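Kitchen & Worktops > Chargers, toast and the one power strip

prarier_dad
Posts: 519

Right. We have a dark brown marble worktop with white veins in it, chosen after a long campaign in which I took no part, and it has become the place where every charger in the household goes to lie down. I'd like to sort it out before July, when the in-laws arrive and want sockets of their own.

What I have to work with is one white power strip, several teal chargers, a red toaster with white spots that has to stay at the back (non-negotiable, see campaign above) and a red cup that goes with the toaster and is therefore also non-negotiable. The strip lives on a diagonal. I have tried it straight. It goes back to the diagonal.

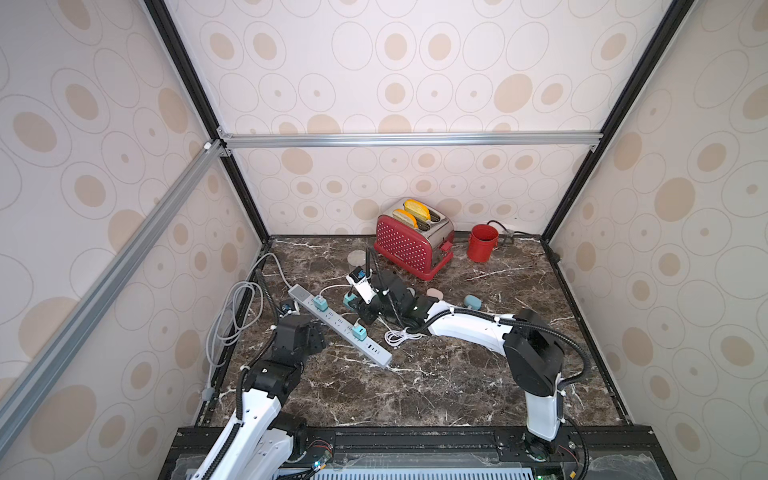

Does the strip have to be out on the worktop at all, or could it go on the wall?

Most strips have keyhole slots on the back, so it could go up on two screws, though you'd want to check yours first and keep it well away from the sink.

That was the sum of the advice from the man in the Paredes shop, and I pass it on for what it's worth. I didn't fancy screws. The wallpaper is new, all beige and tan ovals with rings round them, and I'm told it is restful.

Bitby
Posts: 13

Don't screw anything to anything. Get all the chargers in one place first and see how many you use. We had a drawer full at ours and two of them worked.

Also, why is the toaster sharing space with phone leads? Crumbs get into everything. I've had toast in a charging port and it took a cocktail stick and most of an evening.

prarier_dad
Posts: 519

The toaster is at the back. The leads are at the front. There's a sort of treaty. The gathering of grey and white cables on the left is a separate matter and goes back to the previous owners, I think, or possibly 1918.

Had another go at it before breakfast with the toast already standing in the slots, which is my idea of multitasking.
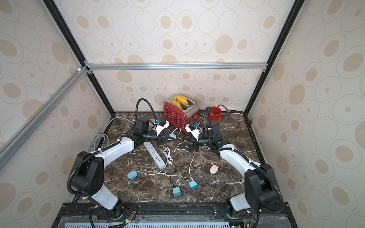

drarau_lane: I'd leave the strip where it is and shorten the leads. It's never the strip that makes the mess, it's two metres of cable doing a ten-inch job. Fold each one up, put a hook-and-loop tie round the middle, done. A pack of 5 costs less than a loaf.

Bitby
Posts: 13

Disagree. Ties look smart for a week and then somebody needs to reach the sofa. Box with a lid, strip inside, leads out of a hole in the end.

drarau_lane
Posts: 88

Chargers get warm. I wouldn't shut a load of them in a box with a lid on and go to bed.

Bitby
Posts: 13

Mine has vents.

drarau_lane
Posts: 88

Mine has no box and needs no vents.

prarier_dad
Posts: 519

While you two settle that, I've drawn up a rule. Anything that isn't a charger, a lead or breakfast goes elsewhere. This was going nicely until I got to the clear pot and the little pale green oval thing, which have taken up residence in front of the toaster and to the left of it.

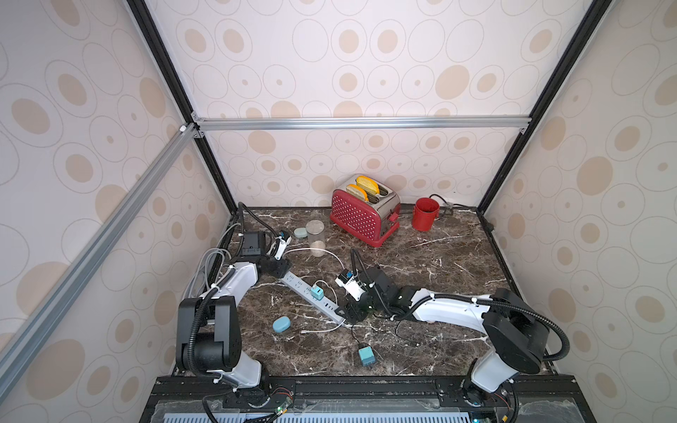

The oval thing has been offered to everyone in the house and disowned by all of them. I've put it in the drawer twice. I don't want to throw it out, as that is the exact moment it will be identified as vital. The pot could go in the cupboard, but then so could I.

kettle_first
Posts: 240

Pot: use it for the ties. Oval thing: windowsill, one month, then bin. As for the chargers, can you unplug the ones not in use? We have a house rule that only what's charging stays in. It's followed by me.

prarier_dad
Posts: 519

Tried it. Result as follows, judge for yourselves. 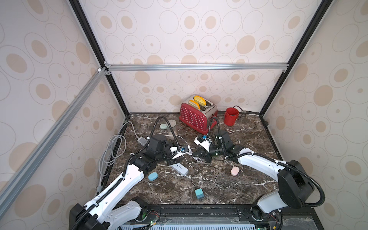
Teal charger on the marble, strip still on the worktop, toast unaffected.

drarau_lane
Posts: 88

The left-hand side wants doing next. Start at the strip and follow each cable back, one at a time, and label both ends with masking tape. Dull job, take a biscuit.

Bitby
Posts: 13

Or a box.

prarier_dad
Posts: 519

Have ordered the ties. Have also been looking at boxes. Please don't tell drarau_lane.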